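Small parts, long evenings: Seon-mi Koo on the Carkby figures

Mar 25, 2025

Caught Seon-mi Koo between two phone calls and a delivery. She sculpts for Dritesby, the small outfit behind the Wirnen line of jointed figures, and the second wave is due out in April. So, a quick one. Tea went cold.

First thing I asked was the wrist joints. Everyone who bought wave one has asked about the wrist joints.

"Yes, they were too loose," she says. "I'm not going to argue. Captain Han couldn't hold his own lantern up. He'd sort of lower it at you, very sadly." The new ones have a tighter peg and a slightly fatter cuff to hide it. She passed me a test shot in bare grey plastic and told me to be as rough as I liked. Held the pose, lantern and all.

Wave two is 4 figures, all from the Carkby chapters of the comic. Han is back in his winter coat. The other three are new, and she won't name the last one, although the silhouette on the box does rather give it away.

How long does one take? "Depends on the face. A coat I can do in a week. A face, I've thrown out 7 heads for one character before I liked it. My sister thought the third one was best and she still brings it up."

She works by hand first, in wax, then scans. Slow way round, she admits. Tried it the other way for a year and didn't get on with it – "everything came out looking polite".
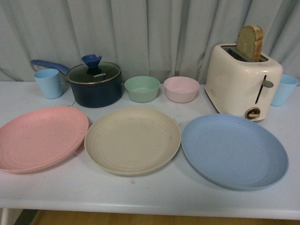
Accessories, and what gets lost

Collectors either love the little extras or step on them. Koo is firmly on the side of more. The coat version of Han comes with the lantern, a map case, spare hands and a kettle.

Why a kettle? "Because he makes tea on page two of the first issue and I've wanted to do it ever since. It was nearly cut. I was quite annoying about it."

The lid doesn't come off, before you write in. They tried. It vanished into the carpet twice in one afternoon and that was the end of removeable lids.

She would like to see people actualy play with them. Half her post is from buyers asking if opening the box ruins the value. "Probably, yes. Open it anyway. I spent ages on the back of that coat and you can't see it through the window."

Numbers and price

The run is 300 of each figure, same as last time. No second run planned, though she went a bit vague when I pushed. Paint is still done in small batches, so expect differences between one and the next. Eyebrows mostly.

Orders go through the Dritesby shop, one of each per person. Wave one buyers can ask for the new wrist pegs free of charge – you'll need to warm the old ones in water to get them out. Don't force it. She says the pegs snap, and then you're writing to her again.

And after Carkby? "Sleep. Then a horse." A jointed one, with a saddle that fits Han. The drawings are pinned up over her desk and the legs, she says, are already giving her trouble.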